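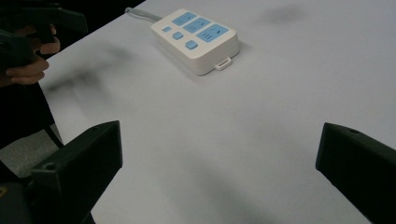

A white power strip with light blue sockets, on a white table.

November 24, 2025
By Miroslava Oravec

Search this site Search Go

So I finally made it to the Callberg open day, after two years of telling everyone I was going to go! If you don't know it, Callberg is the old lamp and fittings works out past the rail yard, and once every November they open the gates and let people like me wander around with a paper cup of coffee and far too many questions.

I got there early and there was already a line. They'd printed 200 tour stickers for the morning and I got one of the last ones (sorry to the couple behind me). Our guide was Siamak Babaei, who has worked on the molding side for most of his life and talks very fast, especially when he gets going on plastic. The pellets come in sacks, they get dried overnight, and then they go into the presses, which are LOUD. We all got foam earplugs and I still had to lip-read half of it.

My favorite part was the color room. It's tiny, more like a pantry, with drawers and drawers of little sample chips. There are 1,726 of them, every shade they've ever mixed, each with a handwritten tag. I would have stayed in there all day. Somebody's kid asked which one was the ugliest and Siamak went straight to a brownish mustard from the Bruvby years, no hesitation.

After that came the test benches, where switches get flipped 2,000 times before anyone signs off on them, and then the packing hall, which was a bit of a letdown because the line was stopped for lunch.

Speaking of lunch, the canteen did dumplings and cabbage soup, and the dumplings were great. The soup needed salt. Parking is a pain, so take the 255 bus, which stops right by the gate. The factory shop only takes cards, and I came home with two lampshades I have no place for.

Recent posts
Rainy afternoon at the Rallow glass fair
Malý bakery tour: go hungry
What I pack for a day trip in November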